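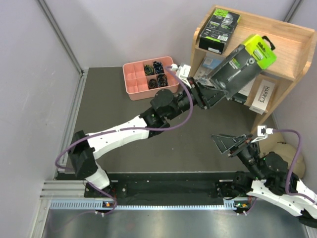
A Gillette razor pack in the left gripper, in front of the wooden shelf, at the Ulovard open day.

Members' visit to Ulovard

Our October visit was to the robot workshop at Ulovard, where 18 of us spent an afternoon watching a pair of arms handle ordinary shop goods. The workshop is run by Gruller, who fit out stockrooms and small warehouses, and the open day was their first since moving into the old seed merchant's building behind the bus depot.

We started at 2 pm with tea upstairs and a short talk. Gruller's work until now has mostly been with conveyors and label readers. The arms are newer. They are meant for the jobs that are still done by hand in small stores: taking single items off a shelf, putting returns back, and sorting odds and ends into trays. The speaker said at the start that the arms are slow compared with a person and that we should not expect a show.

The bench is downstairs. It has a dark grey mat for a floor and light grey walls, and two arms are fixed to a black rail along the front. The arms are white and black and each has a black gripper with a small white camera on top. A purple cable loops along each one. Several of us asked about the cables, which look as though they ought to catch on things. We were told they are left slack so that the wrist can turn, and that they are replaced every few months.

The shelf task was the main part of the demonstration. The goods were toiletries bought from a chemist up the road, and the shelf is a plain wooden one with a top and a single compartment underneath. The razor pack gave people the most to talk about. It is a stiff grey box with a bright green top, and the gripper holds it between its fingers at a tilt. One member who used to work in packaging pointed out that a hang-tab is a help to a customer and a nuisance to a machine, and the staff agreed. A white Harry's box stood in the compartment at the same time, and the arm has to get in and out without knocking things like that over.

There was also a pink plastic tray, divided up, with coiled cables or ties in some of the sections. Soft and bendy items are a separate piece of work and the staff did not want to promise much on that side. They said a box keeps its shape when it is gripped and a cable does not, so most of what is learned from one is no use for the other.

The control software is called Tapia and was written in-house. We were shown the screen it runs on. Each attempt is logged, and the log for the month stood at 156 attempts on the shelf task when we looked. Gruller did not give us a success rate and said they would have one by spring. The questions went on for longer than planned and covered safety stops, noise, the price of spare motors and whether the arms could be hired by the week. At present they can't.

Gillero, who make the shelving and trays, had a table in the entrance with samples and a price list. Spare copies of the list are in the club room.

The building has a step at the front door and a ramp at the side. Parking is limited to 5 spaces, so please share cars if you go. A second visit is being arranged for those who missed out, with the same start time. To put your name down, use the sheet on the club room noticeboard or reply to this newsletter. The cost is £2 towards the tea.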